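SECTION 3. FIRST FILL AND START-UP, GOLON COUNTERTOP INCUBATOR

Read all of it before you plug in. Takes five minutes.

3.1 Placing the unit

1. Flat surface, indoors. No sun, no heater vent, no drafty door.
2. Leave a hand's width behind the fan grille.
3. Plug straight into the wall. No extension cords.

CAUTION: Do not run the Golon in a garage or shed in February. The heater can't keep up and the low temp alarm will go all night.

3.2 Water

1. Lift out the turner and the wire floor.
2. Fill channel A only. Lukewarm tap water is fine.
3. Channel B stays dry untill the last 3 days.
4. Floor back in, turner back in, lid on. Listen for the click.

NOTE: 49 percent humidity on the display is a good number for most of the run. Couple of points either way, leave it alone. Opening the lid to fix it makes it worse.

3.3 Warm-up

1. Switch on. Display blinks, then shows room temp.
2. Hold SET till it beeps, set 99.5 F, press SET again.
3. Run it empty overnight. Yes, overnight.
4. Check in the morning with a second thermometer. If the two disagree by more than 1 degree, see Section 6, Calibration.

CAUTION: Lid gets hot near the fan housing. Keep kids and cats off.

3.4 Holding eggs before you set them

Eggs can wait a week. After that hatch rate drops, fast. Keep them cool, not in the kitchen fridge, and don't wash them. Tip them side to side once a day.
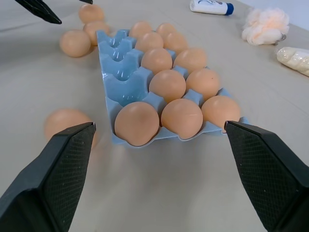

Fertile eggs only, from a flock with a rooster. Store eggs won't do it. Pencil the date on the shell, no marker. A molded plastic tray with rounded cups, like the pale blue one with brown eggs in it, is fine for holding. Pointy end down. Look each one over before it goes in the unit, bright light, slow turn. Cracked or leaking, out. Very small or lopsided, out.

3.5 Setting

1. Wash hands.
2. Eggs go in on their sides, turner slots, none touching the wall.
3. Lid on, TURN to AUTO.
4. Temp will drop. Normal. Give it 2 hours before you touch anyting.

If power fails: lid stays shut, towel over the top, vents clear. Turn by hand when it's back if the turner hasn't restarted.

Next: Section 4, Candling

Comments (3)

Feven Woldegiorgis: Does the 99.5 go for duck eggs too? The manual for my old Birhane had a separate table.

Chaltu Admasu: @Feven same temp, longer run, see the chart in Section 5. My click never clicks btw, I just put tape on the lid.

Feven Woldegiorgis: thanks, found it. Tape on mine also

Related
Ononum brooder plate: set-up and height chart
Ekance egg turner: replacing the motor
Golon: cleaning after a hatch
Golon: alarm codes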